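Quedamos a las nueve de la mañana, antes de que abra el taller, y lo primero que hace la encargada es pedirme que no escriba que el orden «cambia la vida». Lleva 13 años arreglando pequeño electrodoméstico en Huaranga, casi todo batidoras y amasadoras Drundimix, y en ese tiempo ha visto pasar tres métodos de organización. Ninguno le merece demasiado respeto.

«El primero fue el de las siluetas», cuenta. «Pintas en la pared el contorno de cada herramienta y la cuelgas encima. Queda precioso el primer mes. Luego compras un alicate nuevo, un poco más ancho, y ya no coincide con su dibujo.»

Le pregunto si al menos servía para saber qué faltaba. Se encoge de hombros. Servía, dice, para saber que faltaba algo. Dónde estaba era otra cuestión.

Después llegó el catálogo de Westevholm: cajones con espuma recortada, etiquetas, un carro que costó 800 euros y que hoy guarda trapos y botes de grasa. Yo había leído maravillas de ese carro y se lo digo. «Yo también las leí», contesta. «Las escribe gente que tiene doce herramientas.»

Su norma actual cabe en una frase: en la mesa, solo lo del trabajo que se está haciendo. Mesa blanca, lisa, sin bandejas ni organizadores. Me parece poca norma para tanto desengaño y le pido que la defienda.

«No la defiendo mucho», responde. «En una superficie clara ves un tornillo negro de dos milímetros. En una oscura lo buscas con la mano. Hasta ahí llega mi teoría.»
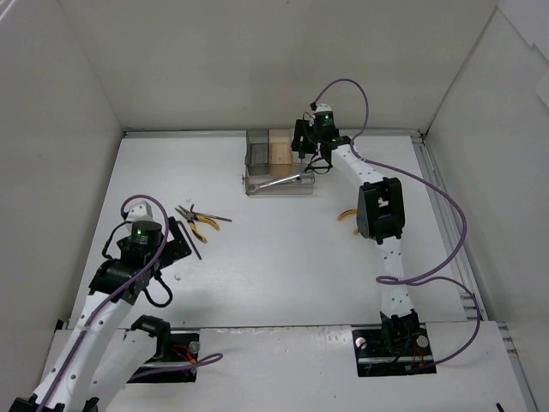

*Los alicates de mango amarillo y negro, sobre la mesa blanca.*

Sobre los alicates sí tiene opiniones, y más firmes. No compra juegos. Sostiene que en un estuche de seis piezas se usan 2 y las demás sirven para justificar el precio del estuche. Tampoco cree en los mangos «ergonómicos», palabra que pronuncia despacio, como si leyera una factura. Lo que pide es color.

— ¿Color?

«Amarillo, rojo, lo que sea. Un mango gris es un mango perdido.»

Le señalo que eso contradice un poco lo anterior: si en la mesa solo está lo necesario, no debería perderse nada. Lo piensa. Admite que la norma se cumple por la mañana y que a partir de las cinco de la tarde cada uno deja las cosas donde le pilla. No lleva registro de pérdidas, así que tampoco puede demostrarme que ahora vayan mejor que con las siluetas. «Tengo la impresión», dice, y enseguida corrige: «Bueno, me gustaría tenerla.»

Probaron también Clemance, una aplicación para apuntar quién coge cada herramienta. Duró 2 semanas. Había que quitarse los guantes para usar el teléfono, y con eso está casi todo dicho.

Antes de irme quiero saber qué le recomendaría a alguien que monta un banco en casa. Se resiste; no le gusta dar consejos a quien no ha visto trabajar. Al final concede uno: dejar la mesa vacía al acabar, aunque todo vaya a parar a una caja de cartón debajo. ¿Y la caja? «La caja es un desastre», dice, y se levanta a abrir la persiana.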